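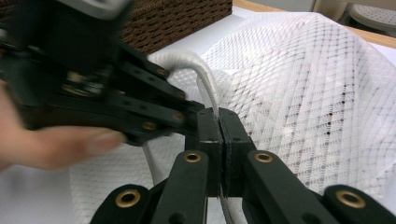
Chapter 4
Cord, Mesh and Other Floppy Things

My aunt Houda Erraji ran the linen room of a small hotel in Clarkport, and she had one rule for anybody who came to work there: start with the stuff that won't hold still. Towels could wait. Towels are easy! What she handed you on your first morning was a laundry net with its drawstring pulled halfway out, and then she went off to make coffee.

I have been thinking about that net while writing this chapter. In Chapter 3 we dealt with things that keep their shape — boxes, jars, books, folded cardboard — and if you did the exercises you probably have a pretty tidy shelf by now. Soft things are another matter. You put a cord down one way and pick it up another way. A piece of mesh has no front until you decide on one. I still lose my temper with fitted sheets, so don't expect a saint.

4.1 Find an end

With cord, I always look for an end first. Pinch it close to the end, lift, and let the rest hang. A braided cord is kinder than a twisted one here, at least in my hands, and it will usually drop into one big lazy loop that you can follow with your eye. If it crosses over itself, lay it down again and open up the crossing before you pull on anything. Pulling is how a loop turns into a knot (ask me about the blinds in my first apartment).

Once you have the cord hanging free, you can coil it, thread it or tie it off. We'll take coiling in 4.3, threading in 4.4, and leave knots for Chapter 5, where Marwa Naciri's drawings will do a better job than my sentences.

4.2 Find a corner

Mesh and net are worked the same way, only now you're hunting for a corner or an edge. Clear a flat surface that is bigger than the cloth. I like a pale board on top of the table, although white mesh on a white board can be hard to see, and if your eyes are like mine you may want something darker underneath.

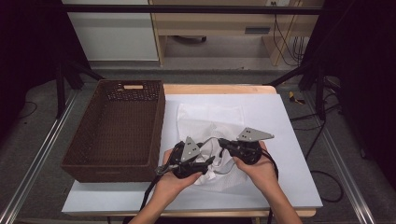 Keep a basket within reach, off to one side, so the finished piece has somewhere to go. Then spread from the middle outward with two hands. Take up a bunched part, move your hands apart a little, set it down, and go again. Small moves! When Youssra Hamdy and I taught this as an evening class at Waltetti, we had 18 people in the room, and nearly all of them tried to shake the cloth flat in one go, the way you'd shake out a tablecloth. Light mesh just floats up and folds over on itself again.

Leave the creases alone for now. You want to know where the edges are, and that is all we're asking of the cloth at this point. Folding comes on page 31, after the section on coiling, and you'll need both hands and a little more table for it.

Before you go on, get out one cord and one piece of net from your own house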